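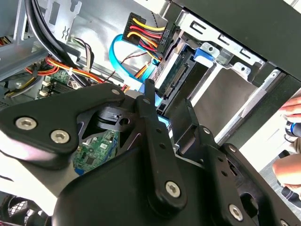

Spring Drop-Off Returns to the Horrocks Road Lot

The Bretley spring drop-off will run through March at the lot on Horrocks Road, next to the old salt shed. Hours are 8 a.m. to 2 p.m. The gate closes at 2 sharp, and cars still in line on the road at that time will be asked to come back another day. The Candwood transfer station keeps its usual winter hours until the end of the month.

Most of the rules are the same as last year. Three things have changed: the traffic pattern, the fee for mattresses, and the way paint is handled. Please read the sections on those even if you have used the drop-off before.

Getting in and out

Enter from the north end of Horrocks Road only. Last spring cars came from both directions and the line backed up past the church driveway by mid-morning. Signs will be up at the Candwood Road intersection, and left turns into the lot will be blocked with cones.

Once inside, stay in your car and follow the lane to the first table. Someone there will ask for proof of address and look over what you have. A driver's license, utility bill or tax bill is fine. You will be told which stations to stop at and in what order. If you have only one kind of item you can usually skip straight to it.

Trailers are allowed up to 12 feet, single axle. Anything longer can't make the turn behind the salt shed. Please tie down your load. There was a box spring in the road twice last year, and the second time it took out a mailbox.

The busiest stretch is from opening until about 10 a.m. After 11 there is often no wait at all.

Paint, stain and household chemicals

Latex paint is now taken free of charge if it is still liquid and in its original can with a readable label. You no longer need to dry it out with cat litter. Dried-out latex can go in your regular trash with the lid off, as before.

Oil-based paint, stain, varnish and thinner go to the hazardous station, along with pool chemicals, weed killer, old gasoline and antifreeze. Keep containers upright in a box or tub. Don't combine leftovers, even of the same product. The limit is 40 gallons per household, counting the size of the container and not what is left in it. Last year a few people were turned away for going over, mostly after cleaning out a parent's barn or garage. If you think you will be over, call the town office first and a second trip can be arranged.

We can't take ammunition, flares, medicine or asbestos. The police station lobby has a medicine box that is open whenever the lobby is. Propane cylinders should go back to wherever you buy your refills. The small green camping ones are accepted at the hazardous station if they are empty.

Computers, televisions and other electronics

Desktop computers, laptops, monitors, printers, keyboards, phones, stereos and game systems are all accepted at no charge. Flat-screen televisions are free as well. The old tube kind costs $12 each, payable by check or exact cash, and has to be carried to the curb side of your vehicle before you arrive – our crew can't climb into a truck bed to reach one.

Take your batteries out if they come out without tools. Lithium batteries and rechargeable tool packs go in the red pails with a strip of tape over the contacts. Ordinary alkaline batteries can go in the trash at home.

You are responsible for your own files. The town does not erase drives, and neither does Stedard Hauling, the company that picks up the load. Copy off anything you want to keep, sign out of your accounts, and then either wipe the hard drive or take it out and hold on to it. In a full-size desktop it is usually a flat metal unit a bit smaller than a paperback, held by a few screws or a sliding tray. Unplug the computer from the wall before you open it. We will accept the computer with or without the drive.
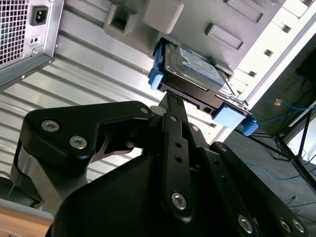
Mattresses and furniture

Mattresses and box springs are now $40 a piece, up from $30. The increase is what Stedard Hauling charges us under the new contract. A crib mattress is half price. Wet mattresses will be refused, so if it looks like rain, wrap yours in plastic or wait for a dry day.

Wood furniture is taken at no charge. Upholstered furniture is $15 for a chair and $25 for a couch, and a sleeper sofa counts as a couch plus a mattress. If a piece is still in good shape, consider the swap shed at Candwood before you bring it to us. The shed has space again after the January cleanout and is looking for bookcases, kitchen chairs and small tables. It does not take cribs, car seats or anything with a motor.

Metal, tires and appliances

Scrap metal has its own roll-off at the back of the lot. Bicycles, grills, gutters, file cabinets, bed frames and lawn furniture with the webbing cut off can all go in. Drain the oil and gas from mowers and snow blowers before you leave home.

Refrigerators, freezers, air conditioners and dehumidifiers are $20. Washers, dryers, stoves and water heaters are free. Take the food out of the refrigerator. Every year there is at least one.

Passenger tires are $4 off the rim and $7 on the rim, with a limit of eight. No farm or truck tires this spring. The vendor who took them has stopped, and we are still getting prices from others.

Brush and leaves

Brush does not come to Horrocks Road. Take it to Candwood, where the pile is open to residents at no charge through April. Branches should be under six inches across. Leaves have to be loose or in paper bags.

Last year's numbers

The spring drop-off brought in 110 cars on its busiest morning, which was a record for the Horrocks Road lot. The crew filled two metal roll-offs and sent out 150 tires. Paint was the largest category by weight, with electronics second. Desktop computers made up a bigger share than we expected, many of them from home offices that had switched to laptops.

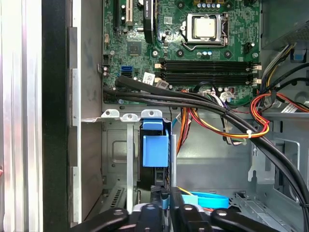

Processor and memory slots in an open desktop computer case.

If you can't make it

Residents who don't drive, or who have one large item and no way to move it, can ask for a curbside pickup. There is a $10 charge on top of any item fee. Call the town office by noon the day before. Pickups are made in the afternoon after the lot closes, and the item should be at the end of the driveway by then with your house number taped to it.

The full price list is posted at the town office, the library and the Candwood gatehouse. The fall drop-off will be back at the highway garage while the Horrocks Road lot is being paved.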